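notes from Wednesday, cleaned up a bit, still needs a pass

# "Write down who can say stop"

Samina Kiani keeps the lab rules at Mestham on one sheet, both sides. There used to be a binder. It had 76 pages and she wrote most of them, so she gets to be rude about it.

"People signed the front and never opened it. I checked once. I'd left two pages stuck together with tape and they were still stuck in December."

Kiani runs safety and bench practice for the manipulation group – arms, hands, tabletop work, people standing close by. Before that, six years at Akimex on packaging lines, where everything was behind a fence. She says the fence made her lazy.

"With a fence, the rule is the fence. Take it away and you need people to agree on stuff. Who's watching. Who has the stop button. Who's allowed to reach in."

Reaching in is the big one. The sheet says no hands over the table while the arm is enabled, and enabled means enabled, moving or not. She's had arguments about that word. New people think a still arm is a safe arm.

"A still arm is waiting for something. Maybe it's waiting for you to hit a key with your elbow."

So the order goes: operator says "holding," disables, says "off." Second person repeats "off." Then you reach. Coming back it's the same thing in reverse, and the operator doesn't enable until they hear "clear" from everybody at the bench. It takes 10 seconds. She's timed it becuase somebody told her it took a minute.

Does anyone skip it? Sure. Late in the day mostly. Ama Lamptey, who trains operators on the same floor, keeps the log of skipped calls, no names in it. Last quarter 584 sessions went in the log and 69 had at least one missed call.

"I was happy with that number," Lamptey says. "Samina was not."

Kiani: "I was happy that people wrote it down. The number is bad."

No names was Lamptey's idea. The first version had a column for initials and the log came back perfect, week after week. They dropped the column and it filled up.

The other half of the sheet is about objects. What can go on the table, and what has to be said about it beforehand. Kiani wants every object looked at for three things: can it break, can it spill or stain, can it roll or spin. If yes to any, it gets a line in the session plan. Not a paragraph, a line. 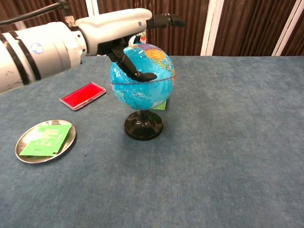
"A thing on a stand is really two things," she says. "It has a base that can tip and a part that can turn. So which one are you pushing on? If the operator can't tell me before we start, we don't start."

Same with ink, liquids, anything with a lid. Lid open or lid closed goes in the plan. Thin flat things too, packets and cards, since a fingertip ends up pressing on the table under them and the force limit needs to be set for that before anyone tries it.

On force limits she's strict and a little tired. Every hand in the group has a low setting and a working setting. First contact with a new object is always at low. Always. Doesn't matter if you did the same kind of object yesterday. Dahlgren, a partner on one of the projects, asked for an exception for objects "of known type" and she asked them to define type. Still waiting on that, she says.

What about the formal standards? She reads them, her group follows the ones that apply, the risk assessment gets done and filed. But a standard isn't going to tell you where Lamptey should stand.

"Where I stand is on the sheet," Lamptey says. "Side of the table, where I can see the fingers and the operator's face. Stop button in my hand. It used to be on the wall and I moved it about a week in."

Cables get two lines. Enough slack at full reach, checked by moving the arm through its full range at low speed with nothing on the table. And no leaning on the cable, which sounds dumb until you watch people lean on it.

Cuvero, the smaller outfit downstairs, copied the sheet last spring and cut it to one side. Kiani asked what they took out. Mostly the object stuff. They put it back after a month, she didn't ask why.

Would she change anything? She thinks about it. The word "clear," maybe. It sounds too much like "here" when the fans are on. Lamptey wants "hands out." They've been going back and forth on it for weeks.

Last thing I asked was what she'd tell a group starting from nothing, no sheet, no binder, one arm on one table.

"Write down who can say stop. The answer is everyone, but write it down anyway, with the visitor on the list and the new student on the list. Then have someone say it the first day, for no reason, and see if the operator stops."

And if they don't?

"Then you know what you're doing the second day."

TODO check spelling of Lamptey, ask Samina if we can run the sheet itself along side this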